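Home corner takes shape at Nanum in Dalthorpe
12/21/24

The new home corner on the upper floor at Nanum is nearly ready, and it's a lovely spot! Work has moved on to the small stuff now, the books and flowers and bits for the desk, and the whole place is starting to feel like somewhere you'd want to sit down with a letter to write.

Nearly everything big is white. There's a desk with a drawer, built right into a shelving unit, and next to the open shelves a cabinet with a ribbed glass door that has a wavy top edge. A little way off is a dressing table with an oval mirror in a fancy frame, and pink flowers beside it.

Against all that white, the color comes from the smaller pieces, and the best of them has to be a thick hardcover in dark red, "A Treasury of World's Classics," with a crown and two lions in gold on the front. A wooden mug tree is in the mix for the desk too, along with a sprig of pink artificial flowers.

"I keep moving the mug tree," said Kanchan Rana, who planned the corner with her colleague Kanchan Solanki. (Yes, two Kanchans. The staff go by last names.) "Solanki wants it over by the books and I want it where you can reach it."

The corner takes up 830 square feet that used to be carpet storage. The cabinets came from Agarwal, the joinery shop on the other side of town, and were carried up the back stairs over 2 long evenings. Serach, the secondhand bookstore, is lending roughly 600 books for the shelves, and they'll be swapped out as the seasons change. 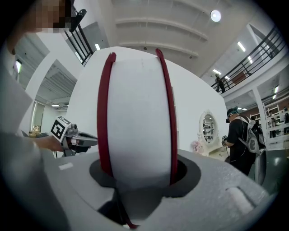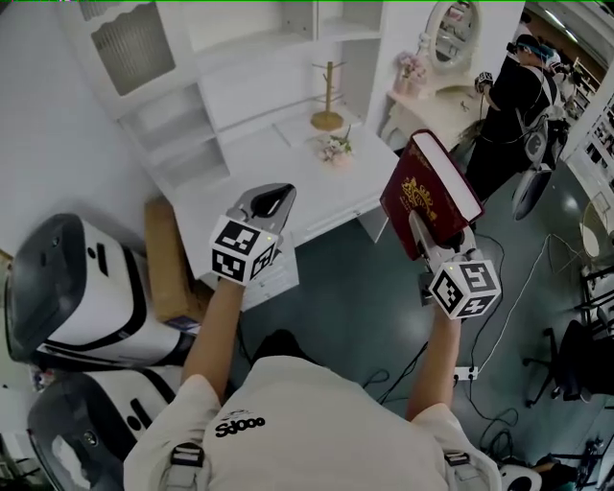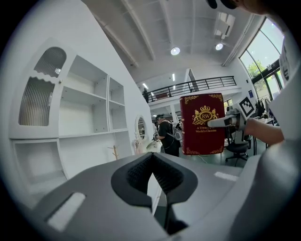
The "Treasury" and its gold crest, with the glass-door cabinet behind.

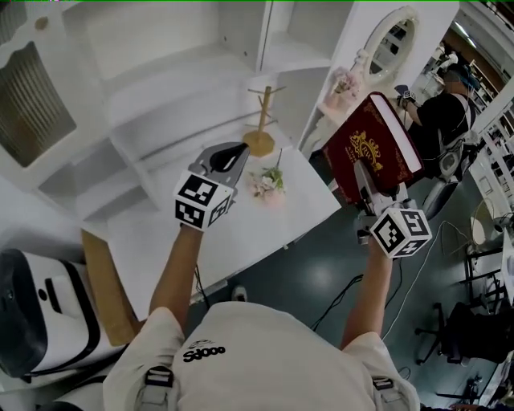
Photos: Nanum, Dalthorpe

Doors open to the public in February, with seats for 40 at a first evening of reading aloud. Seats are free, but names need to be left at the Nanum front counter. Serach is taking suggestions for what to read.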